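Print this page | E-mail this page

SECTION 4: SETTING UP A HOUSEHOLD CHORE TRIAL

Kivico Trial Guide, revised 23/11/2024

Read this section before you promise anyone a robot that puts the washing away. The Agudelo software will copy what it has been shown, up to a point. Whether that amounts to doing a chore is what your trial is meant to find out, and so far our own answer is no.

4.1 Before you start

1. Pick one chore and write it down in one sentence. "Take a rolled towel out of a drawer" is a chore. "Tidy the bedroom" is a wish.
2. Charge both hand-held grippers until the indicator stays green.
3. Clear the fingers of lint. Check that they open and close freely by hand.
4. Make sure the marker faces are clean and flat. A curled corner will spoil a whole session.
5. Walk the route between the bench and the furniture. Tape down or move any cable you could catch a foot on.

NOTE: You can work in a shared room with people going about their business. Expect more rejected recordings if you do.

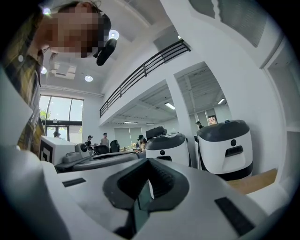

Mehrangiz Ghorbani asks whether a busy room isn't closer to real life, and whether a machine that needs quiet is any use in a house with kids. It's a fair question. Our advice is to start quiet, then repeat the trial with people moving about, and report the two results separately. Don't average them. The average always looks better than the second number deserves.

4.2 Recording the chore

6. Hold one gripper in each hand, elbows in, with the markers uncovered.
7. Open the drawer fully before the first take. Opening drawers is a separate chore and has its own sheet (see 6.2).
8. Close the fingers on the cloth and lift slowly. If you drop it, keep recording and pick it up again.
9. Put the cloth down, let go, and wait for the tone.
10. Change something small between takes – the colour of the cloth, how tightly it's rolled, where it lies in the drawer.
11. Record at least 100 takes before you train anything.

CAUTION: Keep fingers, cuffs and loose sleeves out of the gripper opening.

NOTE: A person with two grippers can get a towel out of a drawer on the first try. That shows the grippers can do it. It says nothing about the robot, and a clip of you doing it should never go in a report as a robot result.
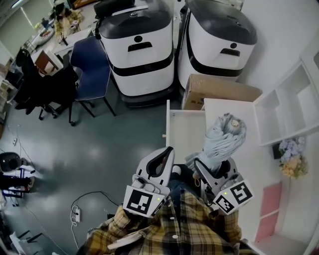 Why would I spend an afternoon teaching a machine to do what takes me three seconds, one reader of the March edition wrote to us. For a single drawer, you shouldn't. The case for it rests on the skill carrying over to other drawers and other homes, and we have yet to see that happen without a good deal more recording.

4.3 Running the trial

12. Load the trained chore on the Arkalico controller and set the speed to slow.
13. Run 135 attempts. Don't stop early because it's going well.
14. Mark an attempt as passed only if no one touched the robot, the cloth or the furniture. A nudge is a fail.
15. Write down the time for each attempt, fails included.
16. Move to a drawer the robot has not been trained on and repeat steps 13 to 15.

CAUTION: Keep the stop button within reach at all times. Don't lean over an open drawer while the arm is live.

4.4 Reading the results

Step 16 is the one most people skip, and it's the one we ask for first. If your report has no result for a new drawer, we'll send it back.

Error 428 means the markers were lost during recording. Delete the take. Error 2255 means the gripper closed on nothing, and it counts as a fail even if the robot goes back for a second try.

For folding, see the Triltimow supplement. Read its list of known problems first – it's longer than the instructions.

Print this page | E-mail this page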